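Etora Packing Bench Records: Data Card

Print this page | E-mail this page

Last updated: October

Summary

This data card covers the Etora records, a set of bench recordings and staff notes kept by Urkance at its Drelitz packing site. The records were made while two-arm robot stations were being brought into the returns and repacking area. They are released so that other workplaces can study the handling work itself and the changes it brought to the jobs of the packing staff.

Contents

The set holds 898 bench recordings and 1884 written shift notes. Each recording has a task name, a station number, and an outcome entered by the bench operator. Shift notes are plain text files, one per entry, with names and badge numbers removed. Recordings and notes are linked by shift only. A note should not be read as a comment on one particular recording unless it gives the recording number.

Work covered

The stations handle soft and irregular goods, which were packed entirely by hand before the project began. Tasks include holding bags, moving foam pieces, and passing an item from one gripper to the other. Each station uses two arms over a cloth-covered table, with a camera mounted near each wrist.

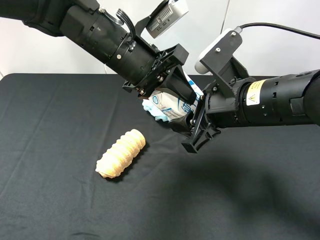 Packing staff were assigned to the stations as bench operators after 2 weeks of training. An operator sets out the goods, starts the task, enters the outcome, and stops the arms when necessary. Heavy cartons, customer inquiries, and final inspection remain with the hand-packing team. Pay grades were reviewed before the change, and operators were placed one grade above their former position.

Effects on staff

The shift notes report less reaching and twisting during the day. They also report more waiting, more time spent looking at screens, and less conversation between neighboring benches. Several entries object to the pace of the early schedule, under which one operator covered three stations. The schedule was changed to two stations per operator, and a rotation back to hand packing was added every Thursday. Entries written before and after that change are marked "early" and "revised."

Known limits

Staff could decline to write notes, and 81 shifts have recordings but no notes. Night work is thinly covered. Outcomes were entered by many operators, and the line between "partial" and "failed" was not applied evenly until a shared guide was issued. The older entries have not been corrected.

Use

The records may be used for research, training, and workplace planning. They may not be used to rate individual employees or to set output quotas. Caldeira, which maintains the station software, holds a copy under the same terms. Requests for removal of a shift note are accepted from any current or former employee through the Drelitz site office.

Print this page | E-mail this page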